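Textile Care, Unit 3: Shrinkage in Cotton
Handout by Margit Haugland

Cotton yarn is stretched while it is woven. When the cloth gets wet, the fibers swell and the yarn pulls back to a shorter length. Most of this happens in the first wash.

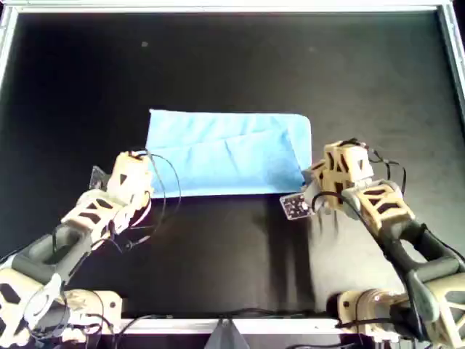
Does cold water prevent shrinkage?
It reduces it, but some will still take place, as water alone lets the yarn relax. Heat and tumbling add to it.

To find the shrinkage, mark a length on the cloth before washing and measure it again once dry. A 1000 mm length that loses 7 mm has shrunk 0.7 percent.

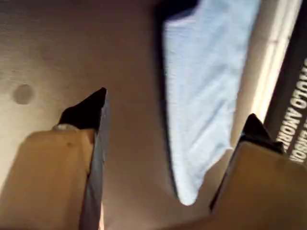

Measure the warp and the weft separately. The warp usually shrinks more. Bring both results to the November lab.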